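Chapter 7
When the Gripper Lets Go

I want to start this chapter with the worst morning I had at Prorska. We were running a two-arm cell, and the job was dull: pick up a phone, turn it, hand it over, put it down, repeat. It had done 201 cycles overnight without a single fault in the log. At cycle 202 the left arm stopped dead, the right arm kept going, and a phone hit the floor at my feet.

My first thought was the gripper. Everybody's first thought is the gripper! I swapped the finger pads, raised the grip force, ran it again and got 33 clean cycles before the same thing happened. Stella Mwaipopo, who had the next bench, came over with her coffee and asked me one question: "Where does the cable go when the wrist turns?"

I hadn't looked. The cable loop at the wrist was catching on a power cord lying on the table, and every so often it tugged the connector just enough to drop the signal for 45 milliseconds. The left controller saw a lost joint and froze (good). The right controller was never told (very bad).

So there were two faults – a loose cable, and a cell where one arm could stop without the other knowing. The first is cheap to fix. The second can hurt somebody, and it's the one we'll spend most of this chapter on.

Look over the cables on this table before you read on, and think about where each one could snag.
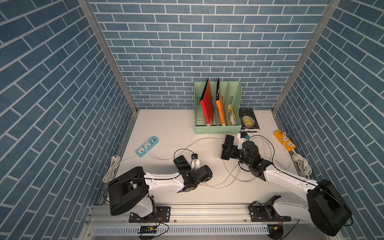
7.1 Faults That Hide Behind Other Faults

A dropped part is a symptom. Write it down, note the time, and leave the gripper alone until you've read both logs.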